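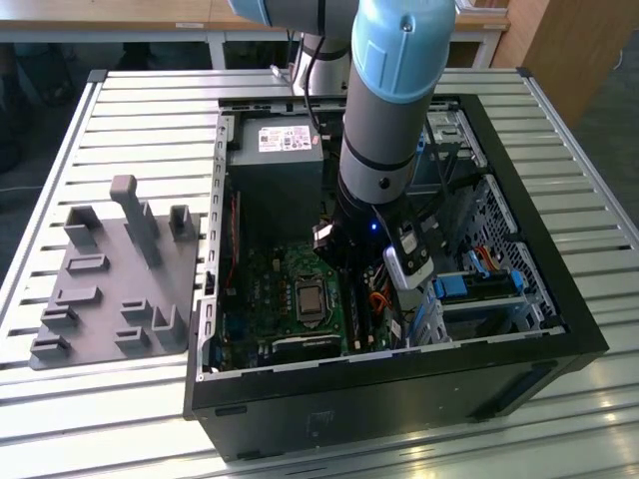
4.2 Fitting the Povura sound card

Before any card is fitted, shut down the operating system, switch off at the wall and unplug the mains lead. Lay the case on its side with the side panel removed, so that the motherboard faces up. Touch bare metal on the chassis before handling the card.

1. Remove the blanking plate next to the free slot. Keep the screw.
2. Press the card in evenly until the bracket sits flush.
3. Refit the screw. Do not overtighten.

Note: Cards with serial numbers below 699 need driver version 13.

Caution: Do not touch the gold contacts.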